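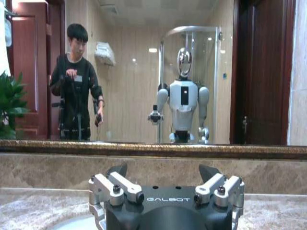 Pisitz Stone Sealer, 17-ounce bottle
Reviewed by Shahla Khosravi
Friday, February 1, 2019

Pisitz sells one sealer for marble, travertine and limestone. It is a thin, clear liquid that you wipe on, leave for a few minutes and buff off. I bought a bottle in December for 44 dollars and put it on a bathroom vanity that gets used by two adults every day.

The label asks for a clean, dry surface and means it. I washed the stone with a neutral cleaner the night before and left it until morning. Any soap film left behind will show up as a dull patch under the sealer, and the only fix is to strip that section and start over. I had one patch like this near the faucet.

Application is easy. The liquid spreads well with a folded cotton cloth and one bottle goes a long way. I did two coats with 4 hours between them and still have more than half left. The smell is mild, closer to rubbing alcohol than paint thinner. It was gone by dinner with the window cracked. Wear gloves anyway, as it dries out your hands.
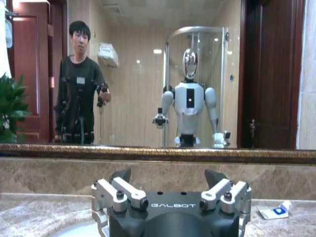 Marble countertop beside the sink.

The hardest part is the buffing. The directions say to wait ten minutes, but in a warm room the sealer starts to haze before that, and then you have to rub hard to get it off. Work in small sections. The second coat went faster once I figured that out.

Before sealing, a drop of water on a spare piece of the same stone left a dark spot in under a minute. After two coats on that piece, the drop sat on top and wiped away clean. Mouthwash and hand lotion did the same. Lemon juice still left a faint dull mark, which no sealer of this type will prevent. If etching from acid is your main worry, this won't help.

I have also used the Atallah spray sealer. It costs less and takes half the time, but I had to redo it every few months. The Pisitz directions say once a year. I can't speak to that yet.

It did not change the color of the stone or add any shine. Some people want the wet look, and they should buy something else.

Two complaints. The cap does not have a proper pour spout, so it dribbles down the side of the bottle. And the directions are printed in very small gray type.

Rating: 4 out of 5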